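Sterkley sack-closing fault
Category: Robot incidents | Packaging automation 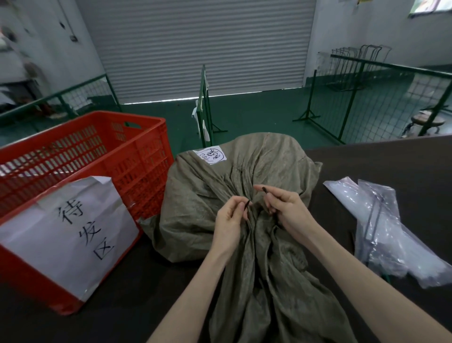 The Sterkley sack-closing fault was a recurring failure of the Nerniteo packing robot at the Grenia parts warehouse. The robot was meant to close drawstring sacks before shipping. In June, it began reporting knots as finished when the cord ends had only been crossed. A check of 500 sacks found 51 that could be pulled open by hand.

The fault was traced to the force sensor in the left wrist. Cord snagged in a fold of fabric gave the same reading as a tight knot — the software, written by Dizon, accepted either one. In one case the arm kept pulling after a snag and tripped its overload stop.

Sacks were tied by hand while the robot was out of service. An update released on 2025-08-08 added a second pull test.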